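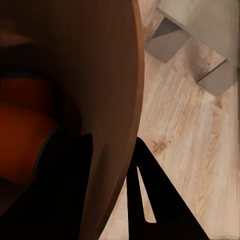

I'm looking for a part-time helper for my furniture repair shop, Brestine, and I'd love it to be somebody who gets a little too excited about old chairs and tables. You don't need a certificate or a fancy resume. What I care about is whether you can look at a long smooth curve of reddish-brown wood with a soft sheen on it and want to run your hand along the edge. If that's you, keep reading!

A bit about us first. I'm Marwa Abou Zeid and I opened the shop in the back half of a former print works. My bench partner is Harish Arumugam, who handles most of the upholstery, and I do the wood side: loose joints, lifted veneer, water rings, drawers that stick every summer. We get a lot of dining sets. We also get a lot of rocking chairs, and I couldn't tell you why.

The job is 2 days a week to start, and one of them has to be Saturday because that's when people drop things off and want to talk. The other day is up to you, within reason. Pay is $1,460 a month before taxes, and it goes to $2,000 if we add a third day after the busy stretch in December. I know some places leave the pay off their ads. I always hated that when I was looking for work, so there it is.

What you'd be doing: sanding (a lot of sanding, sorry), stripping old finish, gluing and clamping, cutting foam, pulling staples, writing up tickets, answering the phone, and helping me carry heavy stuff from the loading door to the benches. Once you've settled in I'll teach you finishing, which is my favorite part and takes ages to get right. Harish says he'll teach you hand stitching too if you can stand his music.

You should be okay lifting one end of a sideboard, being on your feet most of the day, and talking to customers who are attached to things that may not be worth much money. That last one matters to me. Please don't ever tell somebody their grandmother's table is junk, even if it kind of is. A driver's license would be nice but I can work around it. Dust masks, gloves and aprons are on us. So is lunch on Saturday, usually from the Lebanese place across the street.

To apply, stop by any afternoon after three or leave a note at the front counter with your name, your phone number and a few lines about something you fixed, or tried to fix. I really do want to hear about the ones that went wrong. If we seem like a fit, I'll ask you in for a paid half day so you can try out the work and we can see how we get along.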